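Silari Memorial Pages: Family Support
Ticket: Candle wall and guestbook not showing on Dad's page
Status: Closed
Opened by: Séverine Bodin
Handled by: Corey Baxter

Séverine Bodin, March 31, 2022
Hello, and thank you in advance to whoever reads this. I put up a memorial page for my father, Meinrad Lanz, and the notice itself looks lovely, but the guestbook underneath is blank. I know people have written in it. My cousin read me her message over the phone, the one with the story about the ferry and the lost hat, and she got the thank-you email afterward and everything. When I open the page on my laptop I get the title, the notice, the service details, and then a gray box with nothing in it. The candles are missing too. The service is coming up and I had hoped to print the messages for my aunt, who doesn't use a computer and would so love to have them.

Corey Baxter, Family Support
Hi Séverine, I'm so sorry about your father, and I'm sorry you're having to write to us on top of everything else. I read his notice just now and it's beautifully done. Please don't worry about the messages. I can see 28 of them from here, all safe, your cousin's ferry story included (what a good one!).

Now, the gray box. Your page was started as a draft and then published, and the guestbook is still attached to the draft. Visitors were sent an older link that goes there, so their messages were saved in the one place you weren't looking. Would you try these steps when you have a quiet moment?

1. Sign in and open My Pages. You should see two entries with your father's name.

2. Open the one marked Draft and click Guestbook. Scroll down and check that the messages are there. Take your time with it, there's a lot to read.

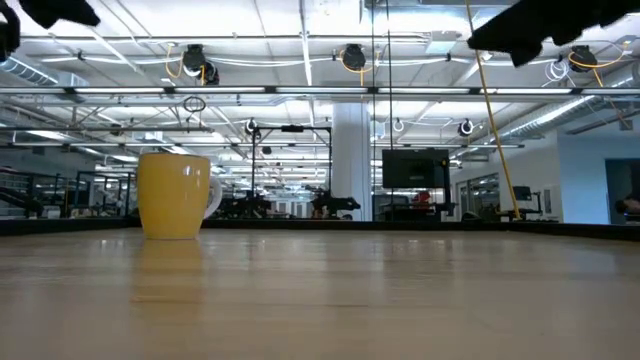

3. Go back to the published page, choose Settings, then Guestbook, then Link Existing. Pick the draft from the list and save.

4. Sign out, close the browser, and open the page again the way a visitor would.

Séverine Bodin
Steps 1 and 2 were fine, and I'm afraid I sat and read every one of them and had a good cry, so forgive the delay. At step 3 I don't have Link Existing. I only have Turn Off and Approve First.

Corey Baxter, Family Support
No need to apologize at all. The missing choice is on our side: your page was set up through Vultberg Funeral Home, so their account owns that setting. I've asked Osaze Akande on our pages team to link it for you.

Osaze Akande, Pages Team
Linked. The candles needed a separate refresh, which I ran as well. 28 messages, 7 candles. For printing, use Print Guestbook in the top menu and choose large type, it's much kinder to read.

Séverine Bodin
They're all there, and the candles too. I printed it in large type for my aunt. Thank you both so very much.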